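8/8/23

Up at six, coffee, then straight to the list for Fandthorpe. The drive is 183 miles and Inès wants to leave by nine in the morning, so anything I don't get sorted today doesn't go. Rain until noon. Paid the phone bill and moved the dentist to September.

Margaux called while I was eating breakfast. She has the rug and the small chairs in her car already and wanted to know if the play food was going in one bag or two. I said one. She said last time the tray stuck out and the zipper gave up. That was the old green bag, and it's gone. I told her I'd measure first. 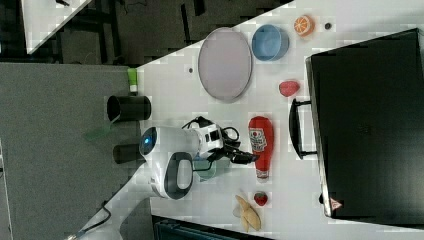
The play food is for the grocery corner, ages three to five, and Jolanta's plan has it open for the whole morning, both days. I went back and forth over how much to take. A full set keeps more kids busy but it also ends up under the furniture. With the black suitcase lying on the table there wasn't much room left to lay things out, and I had the bananas and the strawberry down by the edge and the oval tray up at the other end next to the blue bowl. The bowl is a definite yes. They use it for everything. The tray I'm less sure of, but Jolanta likes having one thing that works as a counter, so it's on the list too.

Measured the tray. It goes in flat if the price cards go on top of it and not under it. I wrote that on a sticky note for the trip home, when I'll be tired and just throwing things in.

Still missing: the cash register, which Apolline borrowed in the spring, and the cloth shopping bags. I texted her at ten and again at two. She wrote back that the register is in her hall closet and the drawer sticks. Fine, they like it when it sticks. She'll drop it off tonight if Gaëtan can bring her, otherwise I go over there after supper.

Gaëtan wants a list of what we own, for the insurance form. He asked for replacement costs. I put down 600 for the whole lot, the rug and chairs included, and he thinks that's low. He may be right – the wood stove alone was expensive. I'm not redoing it tonight.

Spent a while on what gets washed. The hard things are easy, a sink of warm water and a towel. The soft ones are the problem. There's no tag left on the ketchup that I could find, and I don't trust the stitching on the label to come through the machine looking the same.
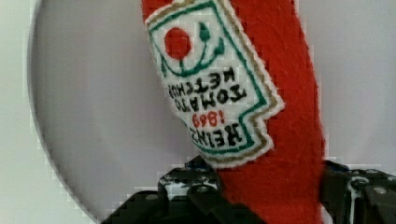

So it gets a damp cloth and a little dish soap, and it can dry on the rack overnight. I'll do the same with the felt lettuce and the bread slices. If they're still damp in the morning they can ride in a pillowcase on the back seat.

Lunch was late, leftover soup. Went out for tape and batteries after the rain stopped. The store only had the wide tape, so I got that.

Inès came by at four with 54 name tags already cut. Too many, but we can use them in September. She stayed for tea and we went over the directions. She wants to take the river road. I said okay as long as we stop once.

Apolline just texted that Gaëtan is on his way to get her. Need to clear a spot for the register, find the spare key, set the alarm for 6:30.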